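In praise of the boring rulebook

I love a good rule. I know how that sounds, and my friends have stopped inviting me to things where I might bring it up, but I spent most of July reading draft guidance for kitchen robots and I had a wonderful time!

The draft I liked best comes from Talta, a small group that writes good practice notes for people putting robots into ordinary homes. It runs to 30 pages and I'd happily cut ten of them. The part I'd keep is called "Leave it as you find it". It says that when you test or teach a household robot, you do so in the kitchen as it stands, with the clutter on the worktop, and you write down what the clutter was. I want that one in every standard going.

For years the custom was the opposite. You cleared the surface, laid down a nice plain mat, put one mug on it and reported how well the arm picked up the mug. Toshiko Wada, who drafted most of the Talta text, calls this "testing the mat", and I've been stealing the phrase ever since. A score from a cleared table is a real score, but it belongs to a home where people don't eat.

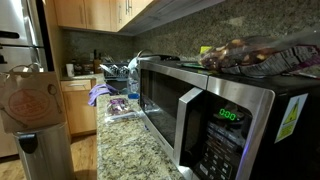
Rules for home robots ought to start with the things people leave lying about. Most safety documents start with the machine instead: top speed, pinch force, where the stop button goes. All good, all needed, and I wouldn't remove a line of it. But then you get to the section on surroundings and it says something like "the work area shall be suitable", and I want to throw the thing across the room. Suitable for what? A clear bag of dried fruit and nuts on top of the microwave is soft, see-through and easy to tip off the edge, and the bag of chopped purple veg on the granite beside it is a different job again, as is a clear water bottle standing near the sink. Then there's the steel, which throws light back at any camera you like. None of this is exotic. A standard that can't talk about a plastic bag hasn't got as far as the kitchen yet.

Now, the case against, and I do take it seriously. Jianguo Jiang runs testing at Rellix and he put it to me quite firmly: if every home is different, no two results can be compared, and a buyer is left with a pile of stories. He's right that you need something fixed. His own team keeps a set of 18 objects that travel from site to site in a box, and I think it's a lovely idea. My answer is to do both. Run the box, then run the kitchen, and print the two results next to each other. Where there's a big gap between them, that gap is the most useful thing on the page.

I'd add a few things to the Talta draft while it's still open for comment. Write the record before the first run, when you've no idea yet which item will cause trouble. Say plainly what the robot is not allowed to touch, and let the household decide (food bags and knives would be on my list, yours may differ). Keep the failed runs. Allar published a log last year with 1,752 attempts in it, failures and all, and I learned more from a dull afternoon with that than from any number of launch films.

And please, could we have it in everyday words? The person who most needs to follow these rules is the one whose worktop it is. If she can't read page 3 without a glossary, she'll sign it unread, and I wouldn't blame her.

Comments on the draft close on August 8, 2026. Mine went in already, and it's far too long.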